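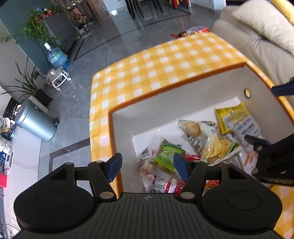

Llevaba semanas queriendo sentarme a escribir sobre el método con las pinzas de mano y por fin tengo un domingo libre (21 de abril de 2019, con café y sin reuniones). Resumen para los impacientes: ¡las demos hechas a mano nos sirven para entrenar la política de agarre! Con matices, claro.

La idea viene de una charla con Precious Zwane, allá por octubre. Ella insistía en que teleoperar el brazo era lentísimo y que había que grabar directamente con la pinza en la mano, en salas normales, con sofás y plantas por medio. Yo no lo veía nada claro — me preocupaba que el movimiento de la muñeca humana no se pareciera en nada al del robot — pero le hice caso.

Grabamos 114 demostraciones sacando bolsas y paquetes de snacks de una caja. Entrenamos con 100 y guardamos el resto para validar. Luego probamos la política, que en el repo se llama Drekar, en 40 intentos con el brazo de verdad. Falló en unos 20, casi todos con envoltorios transparentes o bolsas blandas que se aplastan al cerrar los dedos. Con los paquetes más rígidos va de maravilla, da gusto verla.

Lo siguiente es filtrar las demos con pausas largas y reentrenar. También quiero probar con dos pinzas a la vez, aunque sincronizar las trayectorias me está dando dolor de cabeza. Si alguien ha peleado con eso, que me escriba, por favor.

Este blog utiliza cookies propias y de terceros. Si continúas navegando, aceptas su uso. Aceptar | Más información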